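Teaching the planner to wait: a talk with the lead developer at Skedeck
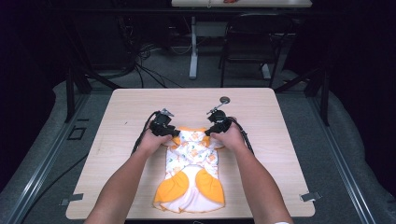 The hardest part of folding, she tells me, is the half second before anything moves. "Everybody wants to watch the fold," she says. "I want to watch the pause! If the software commits to a pinch point too early, you spend the rest of the job paying for it."

She writes the planning layer at Skedeck, a small shop that builds software for two-armed robots working with cloth. The current release is called Prusanik, and she talks about it the way some people talk about a garden. Parts of it are thriving, parts of it were dug up last week.

The system learns from people. Someone holds a gripper in each hand and handles baby clothes on a table, and the recordings become the raw material for everything else. The set she is training on now has 2,475 of them, and she has watched far more of it than she needed to. "You start to see habits," she says. "One person always smooths first. Another goes straight for the shoulders, every single time, and I love that, it's such a confident way to start."

For a while those habits were a headache. The first version of the model averaged them, so it would reach for a point halfway between two perfectly good grasps and close on nothing. Now the planner proposes several grasps, scores each one against the next few moves, and keeps the runners-up alive until the fingers are nearly there. "It's allowed to change its mind," she says, and she's grinning. "That was a big day for us."

I ask what surprised her, and she goes straight to timing (I had expected her to say vision). The two arms used to run on separate clocks, and a gap of a few milliseconds was enough to pull a sleeve crooked. Her team threw out 322 recordings where the left and right streams had drifted apart, then wrote a checker called Wanen that flags the drift while a person is still at the table. "It's such a boring little tool. It's my favorite thing we've made."

Perception has its own troubles. Busy prints fool the edge finder, and white cloth on a pale table can lose its outline under bright light. The fix so far is to lean on how the fabric moves once it's held. "Lift it a tiny bit and the cloth tells you where it ends," she says.

She wants the replay viewer to come next, so that anyone on the team can scrub through a failed plan and see which grasps were turned down and why. A rough build already runs on her laptop. She opened it for me twice, the second time because she had spotted a bug during the first.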